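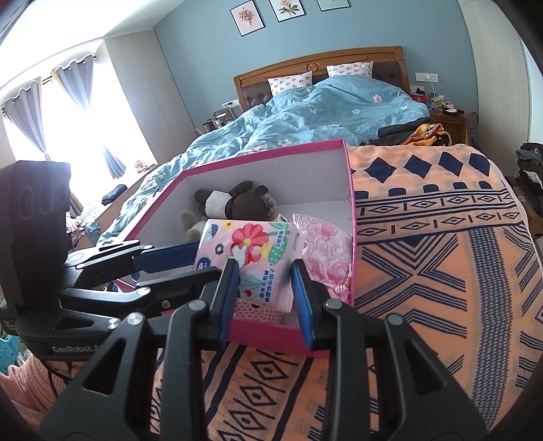 A pack of tissues with a flower on it, above an open cardboard box.

Feline head tilt

Feline head tilt is when a cat carries its head permanently tipped to one side, with one ear lower than the other. I've lived with a tilted cat for seven years and I look after most of the cat pages on this wiki, so you're getting the facts with a fair bit of my own living room mixed in (sorry, not sorry!).

Causes

The balance system sits in the inner ear, and when something upsets it on one side, the head usually leans toward that side. Middle or inner ear infections are a common cause. Polyps, injuries and certain brain problems can do it too, and sometimes the vet never finds a reason at all, which gets called idiopathic vestibular disease. Some kittens are simply born that way. Mine was one of those, from a barn litter outside Vemley, and she was already leaning when the Dindska shelter took her in.

Signs

A sudden tilt often comes with wobbling, walking in circles, falling over, throwing up, and eyes that flick back and forth. It looks awful, and it needs a vet right away, even if the cat seems cheerful by dinner time. A cat who was born tilted is a different story. She may bob her head a little and misjudge a jump now and then, but she's had her whole life to get used to it.

Treatment

Treatment depends on the cause. Infections may need several weeks of medicine, polyps are usually removed, and the idiopathic kind tends to ease up by itself, with help for the nausea in the meantime. A bit of tilt can stay for good. Please don't put leftover ear drops in a cat's ear, because some of them can make things much worse if the eardrum is torn.

Living with a tilted cat

Rugs! Slippery floors are the enemy. I also put a low step by the couch, switched to a litter box with a cut-down front, and blocked off the top of the bookcase (she still stares at it). Raised food bowls suit some cats, though mine ignored hers and ate off the floor. Keep them indoors or in a closed-in yard, as climbing and quick escapes are harder for them.

Adoption

Tilted cats can wait a long time for a home. Filali, the tabby on the old Dindska poster, was there for 51 weeks before a family in Wuvard took him, and he now shares a windowsill with 2 other cats.

See also: Deafness in white cats; Wobbly cat syndrome; Three-legged cats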